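The Arm at the Back of the Workshop

Kipchumba Waweru keeps his robot arm at Kamham, the shared workshop where he has rented bench space since August. He calls the machine Deten. It is his second build; the first never got past the elbow joint.

Shabani Chege handles the wiring. The two meet after work and usually get in 2 hours before closing. Most of the past month has gone into the gripper — the fingers were remade four times, and the current pair is the first Waweru has left alone for more than a few days.

Boxes and blocks were easy. Keys were harder. They are thin, and they drag whatever they hang from along with them.

"I wanted something I lose at home," Waweru says.

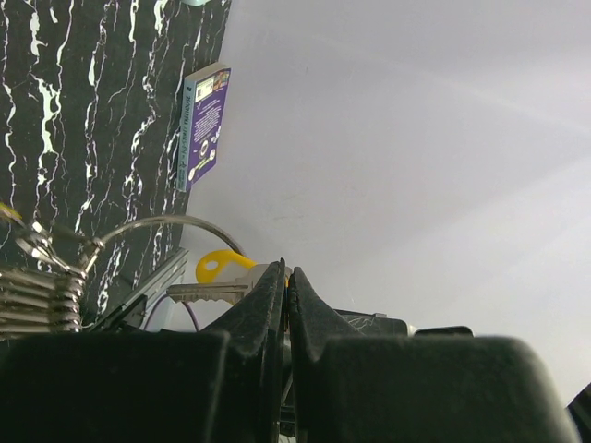
Deten's gripper closed on a key with a yellow plastic head.

The next job is the wrist, which needs a stiffer bracket. Chege has ordered 40 screws for it and expects to use 17.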